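Startseite | Meinung | Familie | Wohnen | Archiv

Rubrik: Meinung / Haushalt & Kinder

Wohin mit den Kuscheltieren?
Von Verena Hubmann 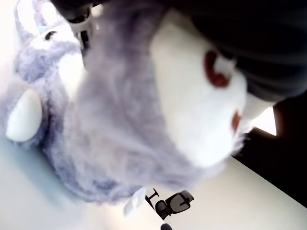 Im November räume ich das Kinderzimmer aus, jedes Jahr, bevor die Verwandtschaft wieder Pakete schickt. Die Bücher gehen schnell, die Puzzles auch. Bei den Stofftieren bleibe ich hängen. Ein kleines Tier passt in jede Lücke im Regal, ein großes nicht. Das lavendelgraue mit dem langen, weichen Fell ist so ein Fall: ein kleines schwarzes Auge, eine breite weiße Partie mit rotbraunen Flecken, und so viel Plüsch, dass eine normale Schachtel damit voll ist. Solches Fell nimmt jeden Krümel auf. Wer es bürstet, ist länger beschäftigt als mit der ganzen Spielzeugkiste.

Ich bin trotzdem dagegen, die großen Tiere als Erstes wegzugeben. In den meisten Ratgebern steht es so, weil es am meisten Platz bringt. Das stimmt, nur hat Platz für ein Kind keinen Wert. Meine Tochter ist sieben. Sie hat im letzten Jahr 12 kleine Tiere abgegeben und danach kein einziges vermisst. Als ich einmal ein großes auf den Dachboden gestellt habe, musste ich es um elf Uhr abends wieder herunterholen.

Mein Nachbar Florian Mayrhofer sieht das anders. Er hat mit seinen Söhnen eine Kiste vereinbart, und was nicht hineinpasst, kommt weg. Das ist klar und erspart Streit. Aber die Kiste misst nach Volumen, und danach verliert immer das größte Tier, auch wenn es das liebste ist. Ich halte es für besser, nach Gebrauch zu gehen. Was ein paar Monate niemand in der Hand hatte, kommt in einen Sack. Den Sack hebe ich bis Ostern auf, dann gebe ich ihn weiter.

Verschenken ist übrigens schwieriger, als man denkt. Der Laden in der Leitnergasse nimmt keine Stofftiere mehr, der Kindergarten nur neue. Auch das spricht dafür, beim Kaufen anzufangen. Ich bitte die Großeltern inzwischen um Buntstifte oder um einen Ausflug. Es klappt nicht immer. Voriges Jahr kam ein Bär, und der sitzt jetzt am Fußende.

Artikel drucken | Per E-Mail versenden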